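3.2 Workspace and the cup task

The arm was set up in the shared workshop at Kvam, where three of the authors have a membership. We did not have a laboratory, and we wanted to find out how much of a tabletop manipulation study can be done in such a room with the evenings that the members can spare. The mounting and the wiring were done by the second author together with Linnea Grønli, who had built a smaller arm at home before. The control program, which we call Skokedent, runs on an ordinary desktop computer that was already in the workshop.

We started with a wooden table and did not change it for the study. Its surface has seams between the boards, and in the first tests the detection program sometimes took a seam for the edge of a thin object. We solved this by taking a background picture before each session. The lighting was a bigger difficulty. Daylight comes into the room, and the color of the same table can differ much between two recordings. For this reason we did not use fixed color limits, and the program estimates the table color again at the start of every trial.

The task in this section is called "cup to bowl". The gripper must take a cup, bring it to a green bowl and tilt it there. The other objects on the table take no part in the task. They stay in view so that the program has to choose the right one - a table with only a cup and a bowl would make the problem too easy. Figure 4 gives two moments of the task.
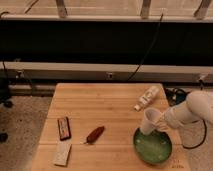
Figure 4. Cup and green bowl at the right side of the table, with a bottle lying on its side farther back.
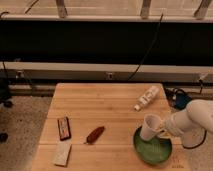 A trial was counted as successful when the cup had been tilted over the bowl and the bowl had not moved more than 7 mm from its starting place. The limit was chosen after some discussion. Primo Guerra proposed a stricter value, but our way of measuring the bowl position was not exact enough to support it. We performed 60 trials in January with the first version of the program and the same number again after the correction of the wrist angle, which is explained in Section 3.4.

The correction was needed because the first version planned the path for the center of the gripper and did not consider how far the cup reaches below it. When the wrist turned, the lower part of the cup came down faster than planned and could push against the rim. In the new version the cup is described as a simple cone which is fixed to the gripper, and the planner keeps this cone away from the rim until the last part of the movement. The planning time became longer, up to 700 ms for one path, but the arm waits above the table during this time and we did not see any harm from it.

The cables needed more attention than we had expected. A cable which hangs freely can pull a little on the wrist in some positions, and this changes the measured force. We tied it at two points and left a loop large enough for the full turn of the joint. Readers who plan a similar build should do this before they calibrate - we did it after, and had to repeat the calibration.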